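Bumonthorpe Field Drainage and Cover Crop Project
Second progress report to the Strobel Fund
2024-01-16

Period covered: October to the end of the year

Summary

The project is on budget, slightly behind on drainage and well ahead on mud. Of the 16 farms that signed up, all are still taking part, though two have asked us to stop ringing during milking. Cover crops went in on most of the land we promised you. The new drains at Nanville are half laid. The rest of this report explains the other half.

Cover crops

Our target for the autumn was 3,956 acres under winter rye, vetch or a mix of the two. We managed 2,150 before the weather shut the gate. Most of the shortfall is on the heavy clay east of Masel, where the drill went in on a Monday morning and came out on the Thursday with the help of two tractors and a lot of advice from the road.

Where the seed did go in on time it has taken well. Rye on the lighter ground is thick enough to hide a hare. Vetch is patchier, and on three farms the pigeons have treated it as a personal kindness. We have moved the gas guns twice. The pigeons have moved with them.

We would like to carry the unspent seed money over to spring and use it for undersown clover in the barley. The growers at Masel asked for this themselves, so we take it as a good sign.

Drainage at Nanville

The contractor began on the lower fields in October and laid the main run down to the beck before the water table came up to meet him. The side drains will have to wait for dry ground. He now says March. He has said other months before, and we have put May in our own plan.

The old clay pipes were not where the map had them. The map was drawn by somebody with a steady hand and a vivid imagination, and we have started a new one from what the digger has found. It will be the first correct drainage map of Nanville, and we expect it to be lost by the grandchildren of the people who paid for it.

Soil testing

Samples were taken on every farm before sowing. Results are back for all but the Strobel trial plots, where the first set went to the wrong laboratory and was tested, very thoroughly, for potato eelworm. There was none. A second set has gone to the right place.

Organic matter is low across the clay, as everyone expected, and lower still on the farm whose owner told us not to bother looking. He has since asked for a copy of the method.

Training and meetings

We held two field walks and one indoor evening at Bumonthorpe. Turnout was best at the indoor evening, which had pies.

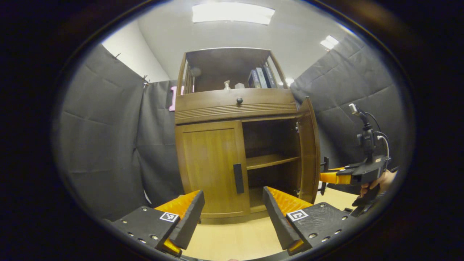
Growers want less on the theory of soil structure and more on how to kill off rye in spring without spending a fortune. The next evening will cover crimping, grazing and spraying, in that order, with a long gap afterwards for the argument.

Money

Spending is within the grant. Seed is under, for the reasons given, and diesel is over, for the same reasons. Pies came out of the travel line and we will move them if you prefer.

Next quarter

Finish the side drains at Nanville if the ground allows. Re-drill the worst of the Masel clay with spring oats. Send you the Strobel soil results, this time for soil. We also need your answer on the seed carry-over by the end of February, as the clover has to be ordered early.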